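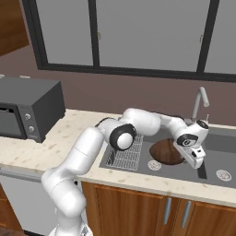 Chapter 11: The Automated Kitchen and Its Staff

Category: Work and Organisation

11.1 Introduction

Catering was long regarded as a trade that machines could assist but could not enter. Mixers, slicers and conveyor dishwashers took over single tasks, each fixed in one place and each loaded and emptied by hand. The work between the machines, which includes lifting, sorting, rinsing, stacking and wiping, remained with the kitchen staff. A jointed arm working at an ordinary sink belongs to a different class of equipment. It is brought to the worktop, the cupboards and the taps as they already stand, and it is expected to work among objects whose shape and position change from one hour to the next.

This chapter considers what follows for the people employed in such a kitchen. Chapter 10 dealt with the arm as a piece of engineering, and students who are unsure of the terms "joint", "link" and "gripper" should return to it before going further. The present chapter is concerned with duties, grading, training, supervision and safety.

11.2 Planning the work in a simulated kitchen

Much of the planning for an automated workplace is now carried out on a computer model. A simulated kitchen may contain a counter, a sink with its drains and tap, a dishwasher below and cupboards at the usual height, together with the arm itself. The planner can then examine whether the arm is able to reach over the near end of the sink, how its wrist must be angled to bring the gripper down to an object lying there, and which parts of the counter remain open to a person while it does so.

Such a model has clear uses for staff as well as for engineers. Kitchen assistants can be shown a proposed layout before any fitting is ordered, and their objections can be recorded at a stage when changes are cheap. A model also has limits. It shows the room as it was drawn. It does not show trolleys left in the passage, a delivery arriving early, or the habits by which an experienced team shares a narrow space. Employers who rely on the model alone tend to discover these matters after installation.

11.3 The case of Nostemcombe

The central kitchen at Nostemcombe, operated by the catering firm Bellamy, prepares 3000 meals a day for schools and day centres. Before automation, the washing and sorting of utensils was treated as the lowest grade of work in the building. New staff began there and moved on as soon as a place opened elsewhere. Absence was high and the post was seldom filled for a full year.

The agreement under which the first arm was introduced took effect on Oct 2, 2018. It provided that no post would be removed during the trial period, that the work at the sinks would be regraded, and that any member of staff could stop the arm without first seeking permission. The third provision was the most disputed. Managers feared frequent stoppages, while staff representatives held that a person standing beside moving equipment must have control of it.

By the following March, the character of the job had altered in ways that neither party had set out in the agreement. Assistants spent less time with their hands in water and more time arranging items so that the arm could take hold of them. They learned which objects it handled poorly, large rounded bowls among them, and set these aside to be washed by hand. Several described the new work as lighter but more tiring to the mind, as it required attention to be held over a long shift with little to do between interruptions.

11.4 A contrasting case

At Kurthorpe, a smaller kitchen serving 1000 meals a day, similar equipment was installed without prior discussion. The sink area was closed to staff while the arm was in use. Assistants who had previously worked there were moved to packing, and questions about faults were directed to an outside contractor. The equipment performed the tasks for which it had been bought. Knowledge of its faults, however, did not build up among the staff, and each stoppage lasted until the contractor arrived.

The two kitchens differ in size, ownership and history, and caution is needed in comparing them. The Drindstead survey of catering employees, which drew 1311 replies, offers a wider view and is examined in section 11.7. Its principal finding is that the attitude of staff towards automation depended more closely on whether they had been trained to correct it than on how much of their former work it performed.

11.5 Terms used in this chapter

Task: a single piece of work with a recognised start and finish, such as emptying a rack.

Job: the set of tasks for which one person is employed and paid.

Residual work: tasks left to staff after the remainder of a job has been automated. Residual work is often irregular, and it is commonly overlooked when posts are graded.

Recovery: the steps taken by staff to return equipment to normal working after a fault. The grading of recovery work is the subject of the next section.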